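I keep a sticky note on my monitor that says "Would you bet lunch on it?" It went up the week I joined Joscha Strobel's group at Grernus, and I look at it every single time somebody tells me their robot is ready to come out of simulation. (I've lost a lot of lunches, by the way.)

Our house rules for simulated testing fit on 2 pages, and I wrote most of them with Waltraud Rieger, who has far more patience for wording than I do. Rule one is dull and I love it: write down what counts as a success before you run anything. If the job is to pick up a pen, say how far it has to be lifted, how long it has to stay in the fingers, and what happens if something else gets knocked over on the way. Jannik Meinecke once handed me a report with a gorgeous score, and it took the two of us a whole afternoon to work out that a dropped pen had been scored as a win. He was mortified! I told him I'd done worse, and I have.

Rule two is clutter. Don't test on a bare table. People's desks have laptops and plates and boxes on them, so ours do too, and the layout gets saved with the results so the next person can load the very same mess.

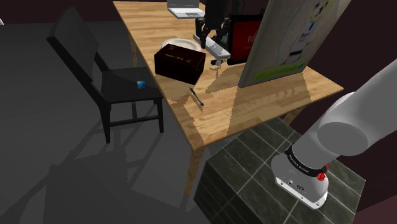
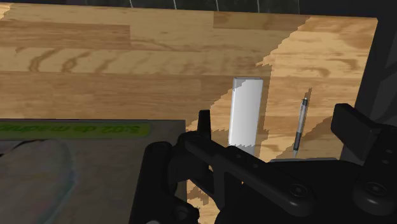 Rule three is the one we argue about: every run counts. The last round we did for the Bovetti arm project had 3,152 runs in it, and 2,280 of them passed. You'd be amazed how tempting it is to look at the rest and start making excuses. The arm started in a silly pose, so toss that one. The box was at a weird angle, toss that one too. Pretty soon you've got a lovely number that tells you nothing about Monday morning. So now if you want to drop a run, you write down why, and a second person signs it. Asif Mughal signed off on 17 that round and grumbled through most of them.

Then there's lighting, which I used to think was just for looks. Senthil Menon talked me out of that. A camera doesn't know a shadow is only a shadow, and a hard edge of light across a tabletop can look a lot like the edge of something solid. We now change the light between runs and write down the settings. It's a pain, it slows everything down, and I wouldn't go back.

Waltraud wants a fourth rule, for speed limits inside the simulator. Her argument is that people let a virtual arm fly around because it can't hurt anybody, and then the habits follow it onto the shop floor. I think she's right. Joscha thinks it belongs in the hardware checklist instead, and they've been trading drafts over coffee all week. We're supposed to settle it in October, before the new people start. My money's on Waltraud, and yes, I've bet lunch on it.

Contact the editors | Copyright 2019 Nureo Magazine | Back to top

We use cookies to remember your reading preferences. By staying on this site you agree to their use.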